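Slide 4: what the office survey can and can't tell us

Start with the headline number. 2,164 forms went out across Honeck and Torvik, 1,487 came back. Good return. Doesn't mean the answers are any good.

Ask the room who has ever ticked "fairly satisfied" just to get to the end. Wait for hands.

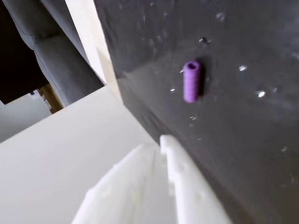
Slide 5. Short purple tube, open at the top.

Gertraud Kaufmann's point: the question "Do you take enough breaks?" has no agreed meaning. Enough for whom? Bumeck dropped it in July and I'd do the same.

Then the claim that tea breaks lift output. I have read both papers. One asked people to rate themselves. Go slowly, Joar Engebretsen will want to argue.
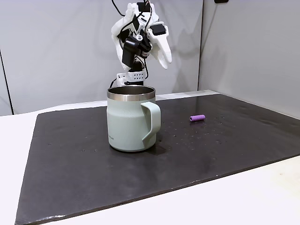
Slide 6. Mint-green mug on the grey mat.

Skip the 800 free-text comments if past 11.40. Take questions on wording first, then costs.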